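Review: the Hellby good-practice kit for hand-held gripper work

I run the recording side of a small manipulation lab, and I have been burned by rulebooks before. Most of them are written for big caged arms and tell you a great deal about fences and light curtains, then go quiet the moment a person picks up a gripper and walks into a room with it. So I was very happy when the Hellby kit landed on my desk in June, and after using it through a whole season of collecting I'm even happier. It's the first set of rules I've seen that seems to have been written by someone with sore wrists!

What you get

The kit is a ring binder, a pack of laminated cards and a roll of floor tape. The binder has 11 chapters and is short enough to read over a long lunch. The cards are the part you'll use every day: 20 of them, one rule or check to a card, printed large enough to read from a standing position with both hands full. The tape is yellow and ordinary. It does come up cleanly from vinyl floors, less so from painted concrete (ask me how I know).

Price was $1,175 for the set with a site license, which lets you copy the cards for every room in the building. That is real money for a binder. I'd have grumbled more if we hadn't spent nearly as much on a general safety course that never once mentioned a hand-held tool.

How the rules work

Each chapter starts with a page called "Before you lift," and it's my favorite thing in the binder. You check the finger mount for play, look over the housing for cracks, wipe the lens, confirm that every marker is flat and clean, and say out loud what task you're about to record. Saying it out loud felt silly for a day or two. Then one of our operators announced a task, the other one said "no, we finished those," and we had saved ourselves a wasted hour.

The chapter on markers is excellent. We used to stick a marker wherever there was room and hope. Hellby wants it on a rigid face, with a white border left clear all the way around, never wrapped over a corner, and with a note in the log whenever the thing it's stuck to gets moved. We'd been trimming the borders to make them fit. I went back through our failed tracking runs with that chapter open and did a fair amount of wincing.

Fatigue gets proper treatment too. The rule is a break after every 6 takes for a new operator, with the count kept by the other person in the room. You can stretch it later on, but only in writing. I like that it's a number and that the operator isn't the one keeping it. Tired people are generous with themselves.

There's a good section on people in the room. Anyone who might be recorded is told so at the door, faces are obscured before the footage leaves the site, and a person can ask for a take to be pulled up to the point where the set is released. Plain language, one page, and it comes with a consent form that our office accepted with only two small edits – a record for us.

Setting it up

Plan on a morning. You walk each room with the cards, tape off the operator's standing area, and decide where bags and cables live. The binder suggests doing the walk with the gripper in your hand, switched off, and I'd second that. Reach distances look completely different once you've got a bulky housing out in front of you. I found two shelves I would have sworn were fine and could barely get near.

We did ours in three rooms and the third took half as long as the first. After that it's a five-minute check at the start of each session, with the card set hanging on a hook by the door.

How it compares

I've also used the Morska checklist, which is free and a decent place to start. It fits on two sheets and covers charging, storage and cleaning very well. It has almost nothing on markers or privacy, though, and it assumes one operator working alone. If that's you, download Morska and keep your money.

Huamán publishes a much thicker handbook, and I do keep it on the shelf for the chapter on moving from hand-held recordings to a mounted arm. For daily use it's too heavy going. I've never seen anyone open it in the middle of a session.

What I'd change

The index is poor. "Batteries" is filed under "Power, portable," and cable routing shows up in two chapters with slightly different advice. The cards are glossy and catch the overhead lights, so we ended up hanging ours at a slant. The binder rings on my copy were already misaligned out of the box; Prorkmont, the dealer we bought from, sent a replacement without any fuss.

I'd also like a chapter for homes and home-like rooms. Nearly all the worked cases are benches and packing stations, and plenty of us are recording around furniture, soft surfaces and other people's decorations these days.

Who it's for

Any group with two or more operators, more than one room, or plans to share what they record. New operators love the cards. Our experienced ones complained for a week and then started quoting them at each other, and I now get a marker log that I can read.

Reflections are where Hellby won me over for good, with card 14 and the four pages behind it. The rule is to treat every mirror, window and shiny door as a second view of the room, and to walk it before the first take, asking who and what it will pick up. A carved oval mirror with roses along the top is a lovely thing to have on a wall, and its glass can hold two people, a bright window and a cluttered white table all at once, so the privacy check has to cover the glass as carefully as it covers whoever is leaning in beside it. Card 14 has you list reflected people in the log on their own line, and reflected lettering on clothing as well, which I'd never have thought to do. We've added a line of our own for windows after dark.
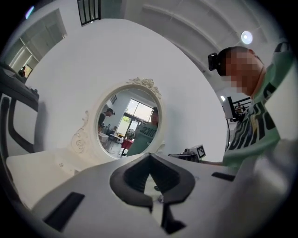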